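## 4.3 Gravar uma demonstração bimanual (tarefa: dobrar vestuário)

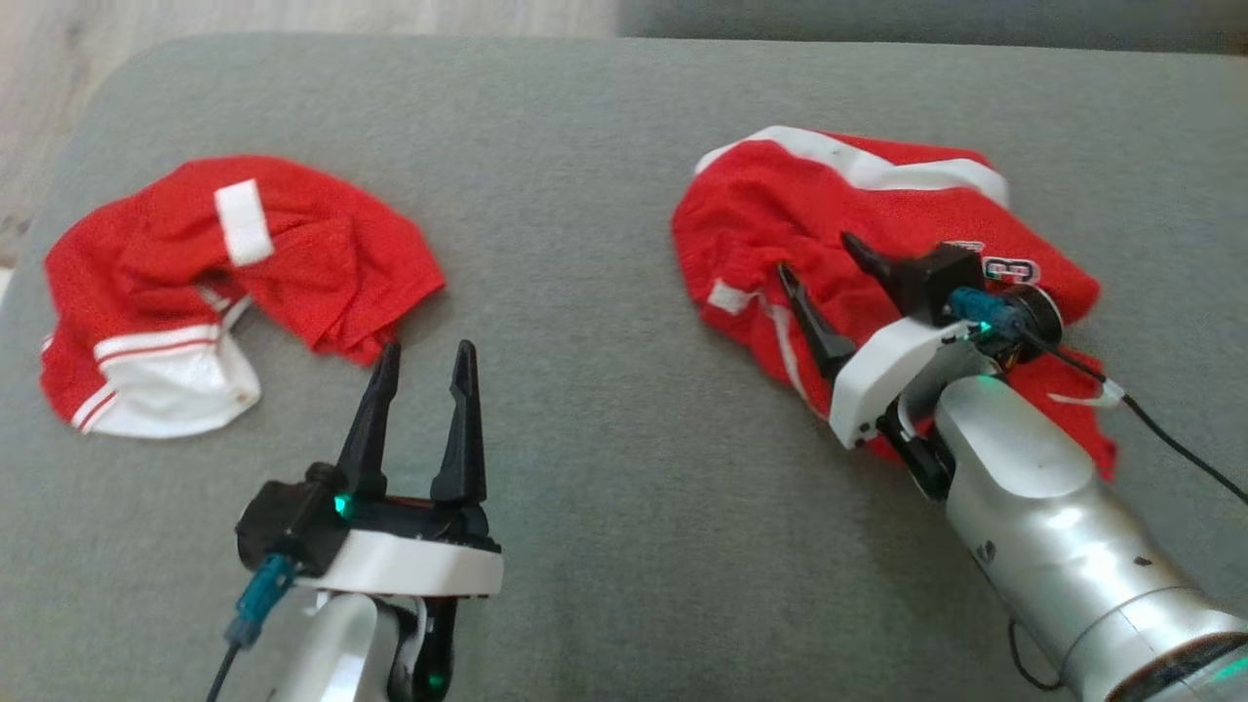
O Sorkeo grava os dois braços seguidores em simultâneo, mesmo que só um esteja a trabalhar. Cada episódio começa com as peças amarrotadas e termina com as peças dobradas. Em malha perfurada, como a das duas camisolas vermelhas, feche os dedos sobre uma dobra do tecido; a garra que aguarda a sua vez fica aberta, sem carga.

1. Ligue os comandos Tipoki e aguarde a luz verde nas garras.
2. No painel Pririer, escolha **Tarefa > Nova** e introduza o código 597.
3. Coloque as peças na superfície de trabalho, afastadas entre si.
4. Alinhe os comandos com a pose dos seguidores. Desvio máximo por junta: 9 graus.
5. Prima o pedal uma vez para iniciar a gravação.
6. Execute a dobra a velocidade constante. Evite pausas superiores a 31 segundos -- o episódio é fechado automaticamente.
7. Abra as duas garras, recue os braços e prima de novo o pedal.

**Nota:** em superfícies estofadas, a altura de contacto varia com a pressão. Não reutilize a calibração feita numa mesa rígida.

**Atenção:** verifique a folga dos cabos dos punhos antes de cada episódio. Um cabo pousado sobre o tecido pode arrastar a peça quando o braço recua.

Se surgir o erro 979, o episódio não foi guardado. Reinicie o serviço Bitamar e repita a partir do passo 4.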